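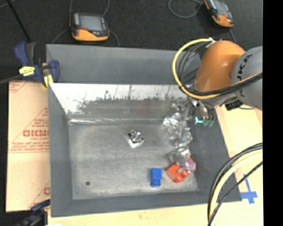

Most of the metal bins at the Skeltcombe reuse store will stay in service for another year, and Nikola Nedeljković thinks that is the right call, scuffs and all. A scratched bin still holds things, he told the store's monthly meeting, and the money would be better spent on shelving.

The store takes in small household odds and ends – blocks, balls, game pieces, parts of sets that have lost their boxes – and sorts them for resale or for schools. Loose pieces are tipped into gray metal bins on the sorting tables and picked out by kind from there. The bins came secondhand from Prakata when that firm closed its Llanos warehouse, and many have worn floors and scraped walls.

A check finished on March 2, 2022 covered 85 bins. Three had sharp edges at a seam and were pulled from use. The rest passed. Marks on the inside walls were not counted as a fault, and neither were small dents.

Replacing the whole lot with plastic tubs had been priced at $1,251. Repairs and new edge strips from Jutetti come to $561, and the store expects to have the strips fitted by the end of the month.

5 Min Read

Not everyone agreed. One sorter asked for lighter tubs, saying the metal ones are hard to lift down at the end of a shift even when there is hardly anything in them. Another said small pieces roll into the corners and get missed, and wanted a lining put in. The meeting agreed to try felt in a few bins first.

Sloping sides got a better report. Staff said they make it easier to reach pieces on the bottom, and that they would want the same shape if bins are ever bought new. The question will come up again in October, when the store sets its next budget.

Sorting hours are not affected. People dropping off loose toys are asked to bag them and keep batteries separate – the drop-off door is on the parking lot side.

We use cookies to improve your visit. Accept Manage settings

Search for: Search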